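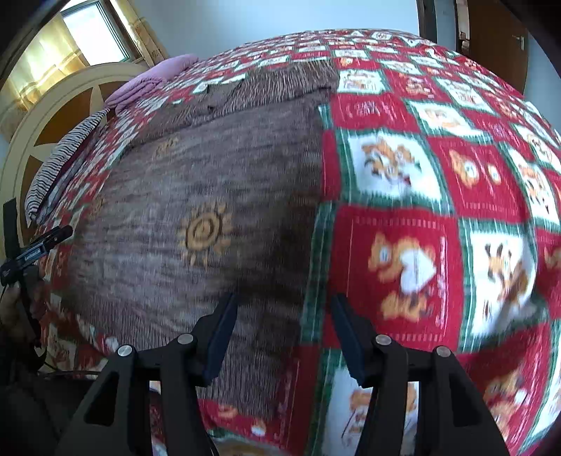

What's the best way to fold a chunky sweater so it doesn't stretch?

Lay it flat on the bed and fold it in toward the middle - never hang it! A heavy knit on a hanger grows shoulder bumps in no time, and I love my old sweaters too much for that.

Start face down and smooth out the body with your palms. Bring one side in, lay the sleeve straight down along it, then do the same on the other side. 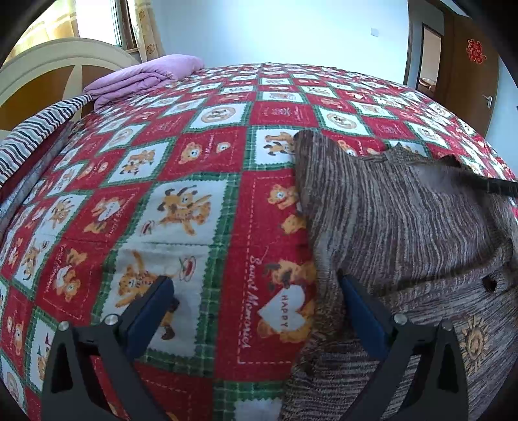 Now take the hem and fold it up in 2 easy turns, keeping your hands loose so the ribbing doesn't get pulled. Don't press hard! You want a soft, puffy bundle that can stand on its edge in a drawer. Mine holds 4 of them side by side, with the thickest at the back, and I can grab any one without wrecking the rest.

Rodica Chiriac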